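Larance Suturing Cell – Equipment and Workplace Notes

Last updated: 26th January

The Larance is a two-arm robotic suturing cell for surgical training centres and device test laboratories. It is supplied with a Stoica motion controller, an operator console and a set of wristed instruments. Each arm accepts any instrument in the Gredotik range, including needle drivers and graspers. The cell is intended for bench work on tissue and is not approved for use on patients.

Two operating modes are provided. In teleoperated mode the operator drives both arms from the console. In supervised mode the controller runs a stored stitch routine and the operator holds an enable pedal throughout. Releasing the pedal stops both arms within 300 milliseconds. The needle stays clamped after a stop, and the routine can be resumed or handed to manual control from the same position.

Stitching is broken into 17 programmed steps, from needle pick-up to tail trim. Any step can be flagged as manual. Most sites leave needle repositioning and knot tensioning flagged for the first months and release them one at a time, after the lead technician has signed the change sheet.

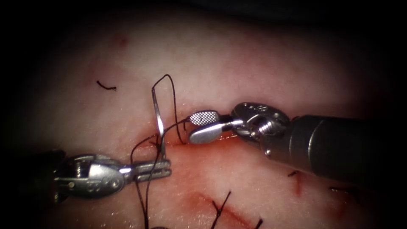 Who decides whether a finished stitch is acceptable?
The operator does. The controller logs thread tension and jaw position for every stitch, but acceptance is entered at the console by a person, and the entry can't be set to default.

Effect on staffing and duties

At the Cimitz test laboratory, where the cell has been in service since December, bench suturing was previously done by hand under a magnifier. The cell has since placed 2,582 logged stitches. Headcount on the bench is unchanged. Duties have shifted as follows:

– Technicians who sutured full-time now divide the shift between console supervision, tissue preparation and log review.
– Console sessions are limited to 20 minutes, followed by a task away from the screen.
– Instrument cleaning and wrist inspection have become a rostered job with its own sign-off.
– Hand suturing is kept up by a weekly practice block, so the bench can run during controller maintenance.

Technicians at the site reported less neck strain and more eye fatigue. The second finding led to the session limit. They also asked for the pedal to be moved further forward, and current consoles ship with an adjustable pedal plate.

Loose thread must be cleared from the work surface between samples. Offcuts left near an active site can be picked up by a grasper and drawn into the next throw.

Installation requirements

Single-phase supply on a dedicated circuit. Level bench rated for the arm bases and controller. Clear access behind the console for the cable tray – the tray can't be routed under the bench. Operator training is delivered on site and covers both modes, pedal recovery, instrument changeover and log export. Sites should nominate a lead technician before delivery, as the controller won't leave set-up mode without one registered.

Related items

Gredotik needle driver, replacement jaws
Gredotik instrument cleaning tray
Stoica controller, log export module
Larance adjustable pedal plate
Larance operator training outline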